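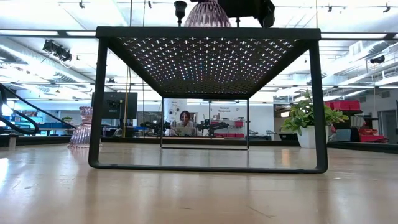
Pink ribbed glass vase on a black metal stand.

Daltgate Furniture Loan: your questions

Who can borrow?
Anyone renting in the Daltgate or Burnik area, for as long as the tenancy lasts. You will need your tenancy agreement and one form of identification. Lodgers can borrow too, with a letter from the householder.

How much does it cost?
Joining costs £18 a year. Small items such as lamps, shelves and side tables are free after that. Beds, sofas and wardrobes carry a deposit of £30 each, returned when the item comes back in usable condition.

How long can I keep things?
Six months to begin with. You can renew online or by ringing the office before the loan runs out. If someone else is waiting for the same item we may ask you to swap it for a similar one.

Do you deliver?
Yes, inside the ring road. Two people will bring the furniture to your door and up one flight of stairs. Above the first floor, please have somebody at home to help. Delivery slots are before 1 pm or after 2 pm, and we can't be more exact than that.
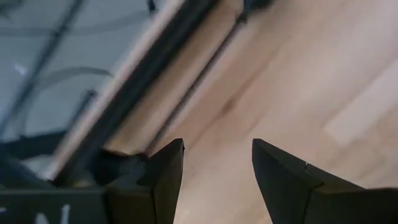
Words: Toivo Partanen. Updated in January.

What if I scratch or stain something?
Tell us when you return it. Ordinary wear is expected and we don't charge for it. For burns, broken legs or torn covers we take the cost of the repair from the deposit, and you get a copy of the bill.

Can I paint it?
No. You may wax bare wood with a clear wax. Ask Hauke Hellwig at the workshop which kind before you start.

Will it mark my floor?
Felt pads are fitted to chairs and tables before they go out. Check them now and then for grit. Spare pads are kept at the front desk.

Can I buy something I have borrowed?
Sometimes. Anything on loan for more than a year can be bought at the price on its label, less your deposit. Pieces from the Bredo and Simanjuntak ranges are for loan only.

How do I return things?
Ring extension 516 to book a collection, or bring small items to the side entrance during opening hours. Please empty the drawers first.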